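Gripper Stalls and Dropped Bags: Your Questions Answered
Gisska sorting bench, questions collected by Nantana Onsri
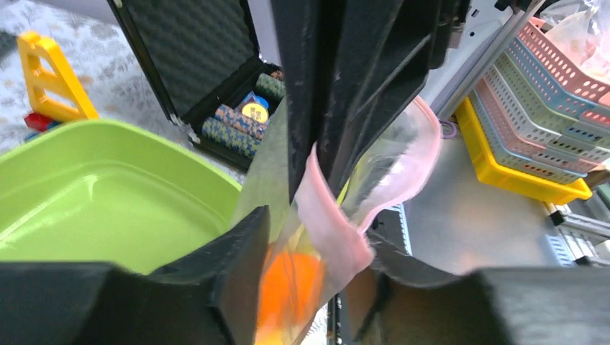
Since the October update we've had a lot of messages about the same trouble, so we've put the answers in one place. If yours isn't covered, please do write – we read everything, even if it takes us a little while to get back to you.

What went wrong, in plain words?
The gripper would close on a thin plastic bag, decide it had missed, open again and drop whatever was inside. Bag film is so thin that the fingers end up almost completely shut, and the software read "almost shut" as "nothing there." In our own check the arm let go of 10 bags out of 94, which was far more than any of us were happy with.

Is it dangerous?
A dropped bag on its own is mostly a nuisance. What worried us more is that people kept reaching in to pick up the bag while the arm was getting ready for its second try. Petro Onyshchenko had his knuckles pinched that way. He's fine, and he has kindly let us mention it, but please take it as a warning. Press the stop button first, every single time, even if you're sure the arm is finished.

I pressed pause. Isn't that the same thing?
No, and I'm sorry our first guide was so vague on this. Pause holds the program but leaves the motors powered, and the fingers can still move if a retry is already waiting. Stop cuts power to the arm and the gripper both.

How do I fix the dropping?
Install the new settings file, then run the empty-close routine with nothing at all between the fingers. It takes 2 minutes. After that, try a bag with something soft inside before you go back to your usual items. Ratree Kaewmanee also suggests wiping the fingertips with a dry cloth beforehand, and I've found she's right about that.

My bags stay in the gripper now, but they won't let go over the tray. Help!
That's most likely static, and we see it more in dry rooms. Set the release pause to 2 seconds and lower the drop height a little. If a bag still clings, stop the arm before you pull it free.

Can I just turn up the grip force?
We'd rather you didn't go past 20 on the force setting. Macarena Ibarra tried it higher for us, and the bags tore.

Do I need to report a drop?
One now and then, no. If you get 2 in a row, save the log before you restart (restarting wipes it, I'm afraid) and send it to Kamol Kongkaew with a note of what was in the bag.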